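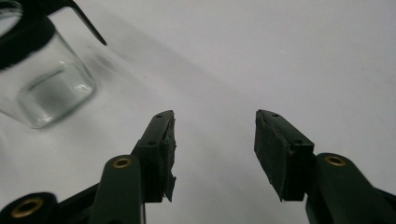
Tabletop at Trornden, Itent site

About Trornden

Trornden is an independent test laboratory for closures and small containers. We measure how well lids, caps and stoppers seal, how much force it takes to open them, and how those values change in storage and transport. Our clients make sauces, spices, creams, dry chemicals and dental supplies. We do not sell packaging and take no commission from those who do.

The laboratory is located in Itent, in a single-story building with a loading door on the north side. Eight people work here full time.

History

The company was set up by Younes Bouzid and Guilan Cao, who had both worked in incoming inspection for a glass filler. Their first service was removal torque on screw lids, performed on a manual tester. Vacuum retention and dye ingress were added after the move to the present building. The older name, Jin Closure Testing, still appears on some certificates. Those certificates remain valid for the lots they describe.

What we test

Removal and application torque. Samples are conditioned before testing, and the conditioning time is stated in the report. Results are given per sample as well as by lot, so that a client can see the spread.

Seal integrity. Methods include vacuum decay, dye ingress and weight loss over time. Weight loss is the slowest of these and usually the most useful for creams and other products that contain water.

Fit and dimensions. Thread profile, neck finish, liner thickness and lid flatness are measured against the supplier's drawing. If there is no drawing, we measure 40 samples and issue a table of actual values.

Opening effort. Standard torque fixtures are made for round lids. Square and oval lids are harder to hold evenly, and a poorly chosen fixture will crush the corners and give a false high reading. Guilan Cao designs our fixtures for these shapes – the drawings are supplied with the report on request.

Glass and rigid plastic containers are accepted. We do not test aerosols, pressurized containers or anything that requires refrigerated storage.
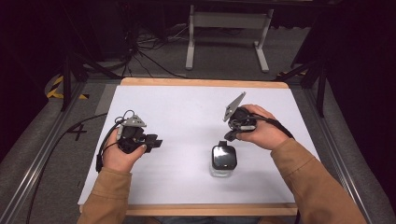

How a job runs

A standard lot is 300 containers with matching closures, packed separately. Smaller lots can be tested, but the confidence limits will be wider and the report will say so. On arrival each carton is logged in Jutell, our sample tracking system, and given a number that stays with it until disposal. Jingyi Hou reviews the test plan and returns it to the client for approval. Testing does not begin until the plan is signed.

Every report is checked by two people, one of whom took no part in the testing. Raw readings are attached as a spreadsheet. Tested samples are kept until the end of the retention period in the plan, then recycled or returned at the client's cost.

People

Younes Bouzid – director, contracts and scheduling
Guilan Cao – fixtures and mechanical testing
Jingyi Hou – test plans and statistics
Ximeng Jin – seal integrity, conditioning chambers
Hongjun Yan – calibration and quality records

Calibration

Torque testers and balances are calibrated every March by an outside provider and checked in house between visits. Hongjun Yan holds the records, and copies can be sent with any report.

Visits

Clients may attend testing by arrangement. Please wear closed shoes and leave food and drink in the front office.

Page last revised 17 Jul 2025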